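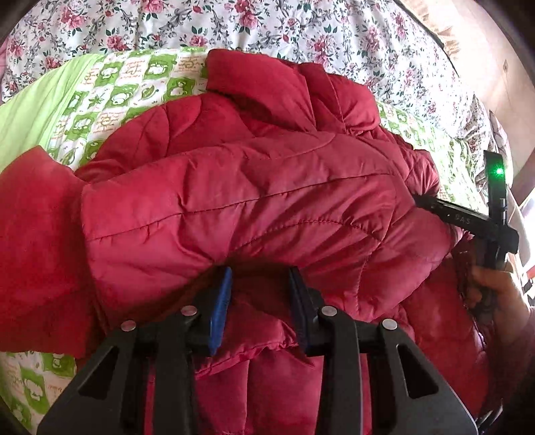 Ticket 1766
Opened: July 19, 2026
Product: Lalura Notices (obituary and memorial pages)
Customer: Govora, newspaper group, web desk
Priority: High
Status: Closed

Reported problem
Death notices submitted through the Govora site are showing the wrong age. The desk has had calls from two families. In both cases the age in the headline is one year too high, while the dates of birth and death in the body are correct. Print pages are fine.

First reply, Teltimholm support
Please send the notice numbers and say whether the headline was typed by hand or filled in by the form.

Customer
One is 1692. The other family asked us to take theirs down until it is right, so it is offline now. Both headlines were filled in by the form. We have not changed any settings since March.

Support
Opened 1692 in the editor. The stored dates are correct. The age field is calculated when the notice is saved and then copied into the headline. Saving it again gives the same wrong age, so this is not a caching problem.

Tried the same dates on our test site. Age came out correct. The difference is that the test site uses the standard template and Govora uses the Venkataraman template, which has its own headline line.

Cause
The Venkataraman template subtracts the year of birth from the year of death and does not look at the month or day. Anyone who died before their birthday that year is shown as a year older. The print export does its own calculation and was not affected.

Customer
How many are wrong? We need to know before we answer the families. Can the desk correct the headlines by hand in the meantime?

Support
Yes, but tick "Lock headline" before saving or the form will overwrite it. A search of notices published in the last 30 days found 13 with the wrong age, including the one you took offline. List attached to the ticket. Older notices are being checked separately.

Fix
Template changed to use the age from the main record. All notices on the list were saved again and the headlines now match the print version. Share previews on social sites may keep the old headline until the link is refreshed there. We can't do that from our side.

Customer
Checked the list against print. All good except one where the family wants no age at all.

Support
Clear "Show age in headline" on that notice and save. The setting applies to that page only.

Customer
Done, and the offline notice is back up. We have written to both families. Please close, and send the older ones under a new ticket.

Closed by support. Check of older notices moved to a new ticket.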